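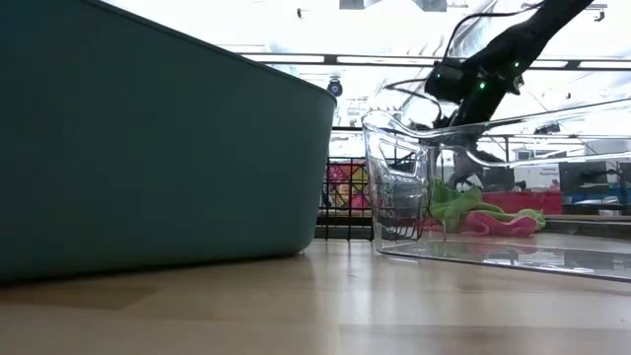
I had two bins and one rule, and the rule was Mum's: the dark one for keeping, the see-through one for letting go. She said you ought to be able to look at what you're giving away right up until it leaves (she'd have made a terrible burglar, always going back to check on things).

So there I was in Stollton with the whole kitchen to sort before the van came in May, and I'd got as far as the gravy jug. Ugly thing! Brown, chipped, a handle like an ear. It went in the clear bin. Then I made tea and could see it through the side, looking at me, so I moved it to the dark one and felt better for the length of a biscuit.

By teatime I had 288 teaspoons, or it felt like it, and a Wolar mixer with one beater. The teaspoons went. The mixer went, came back, went again. I rang my sister and said did she want the jug, and she said what jug, and I said the gravy jug, and she went quiet and then said, "You haven't put it in the clear one, have you?"

"No," I said, with my hand on the lid of the biscuit tin. "Course not."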